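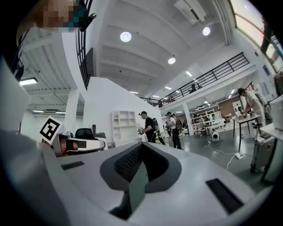 About Osine

Osine records manipulation data with hand-held grippers and sells the cleaned recordings, together with the tools used to check them, to teams that train robot arms. The company works from one two-level hall. Recording takes place on the ground floor, and the upper floor looks down on it over a black railing. Offices, the server room and the meeting room are upstairs.

The company was started by Yaqin Luo, who had spent several years calibrating industrial arms and wanted a way to collect demonstrations without tying up an arm for each one. The first grippers were assembled on a kitchen table and weighed too much. The present design is the third. Osine now employs 12 people, including the operators, all of whom are on regular contracts.

What we do

A customer sends a task description: sort these parts, fold this item, put the cups back. We write a protocol, set up a station and have operators perform the task with a gripper in each hand. Each gripper carries its own camera. The recordings are synchronized, checked and delivered with the gripper trajectory and the opening width at every time step.

Three product names come up often, and visitors tend to mix them up.

Zurus is the hand-held gripper.
Mamo is the recording software. It starts and stops all cameras together and writes one file per episode.
Plollance is the review tool. It plays an episode back beside its trajectory and flags gaps in tracking.

Zurus is not sold separately. Mamo and Plollance are licensed by the seat, and customers who only buy recordings get a read-only copy of Plollance at no charge.

Open days

Osine opens the hall to visitors twice a year, in January and again in early summer. The January open day had 146 registered visitors, mostly engineering students, with a smaller number of people from machine shops and packaging plants in the area. Groups are kept to 12. A larger group blocks the walkways and ends up standing in the recording areas.

Recording goes on during open days. Visitors see working stations, with operators on shift doing paid customer tasks or internal calibration runs. Customer tasks that are under a confidentiality agreement are moved to another date.

A visit lasts 60 minutes and follows a fixed order.

1. Entry and briefing. Bags and coats stay at the door. The guide explains which floor areas are in use. Cables run across the floor in several places, and visitors are asked to step over them and not move them.

2. Upper level. The group watches the floor from the railing for a few minutes. The layout is easier to understand from above, particularly the spacing between stations. Stations placed too close together put other people's markers into the camera view, and the tracking software will occasionally lock on to the wrong one.

3. Station demonstration. An operator performs a short task at a table at normal working speed, then again slowly with the guide commenting. The guide points out the square markers on the gripper, which give the tracking software a known pattern of known size. 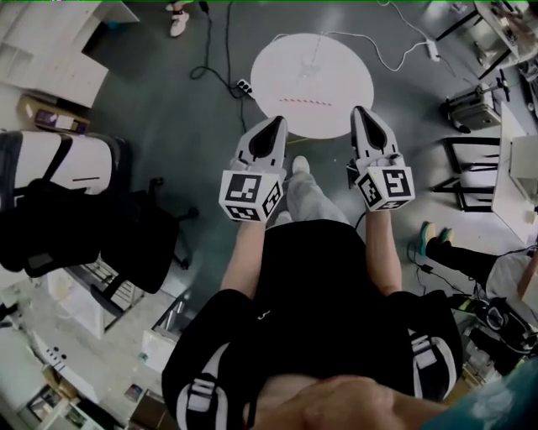

4. Hands-on session. Visitors who want to try may take a pair of grippers to a practice table. Most people close the fingers too early on the first attempt and push the object away. After three or four attempts the wrist settles down and the motion becomes usable. Jewelry and watches come off first. Children under 12 may watch but do not handle the grippers.

5. Playback. The group sees a recorded episode in Plollance, including one that was rejected. The usual reasons for rejection are a covered marker, motion too fast for the exposure time, and an operator who paused to think. The last kind is the hardest to catch automatically, and a reviewer still looks for it by eye.

6. Questions. The guide stays until the next group comes in. Detailed questions about file formats are better sent by email, with a sample of whatever the receiving system expects.

Common questions from visitors

Why two grippers? Most customer tasks need one hand to hold and the other to act. Single-hand recording is available and costs less, but it makes up a small share of the work.

Why not record with the arm itself? We do this for final checks. For bulk recording, a hand-held gripper is faster to set up and can be carried to the customer's site, where the lighting and the objects are the real ones.

How long does an operator train? Training takes 3 days: one on handling, one on Mamo, and one on supervised episodes at a live station. Operators then record internal tasks before they are given customer work.

How long is a shift at a station? Operators change tasks every 60 minutes and take a break in between. Accuracy falls off with longer blocks — we measured this on our own staff before setting the limit.

Is visitor data kept? Practice episodes are deleted at the end of the day. People who appear in retained recordings have their faces blurred before delivery.

Demonstrations at your site

Osine also gives demonstrations at customer sites. Two staff members attend with one pair of grippers and a laptop running Mamo. The host provides a table, two power outlets and a few of the objects to be handled. Bright sun directly on the table should be avoided. Glossy or transparent objects can be recorded, but please mention them ahead of time so that we can bring a matte table cover.

A site demonstration takes half a day. The recorded episodes stay with the host, and we keep a copy only if the host agrees in writing.

School and college visits

Classes can book outside the open days, in the morning only. The program is the same, with a longer playback section and a short exercise in which students sort recorded episodes into accepted and rejected and compare their results with the reviewer's. A teacher must be present throughout. There is no fee.

Booking and access

Places are booked through the visit form on this site. Closed shoes are required. The ground floor is step-free; the upper level is reached by stairs only, and the guide can cover that part from below on request. Parking is behind the building, and the visitor entrance is on the same side. Please arrive ten minutes before the group starts.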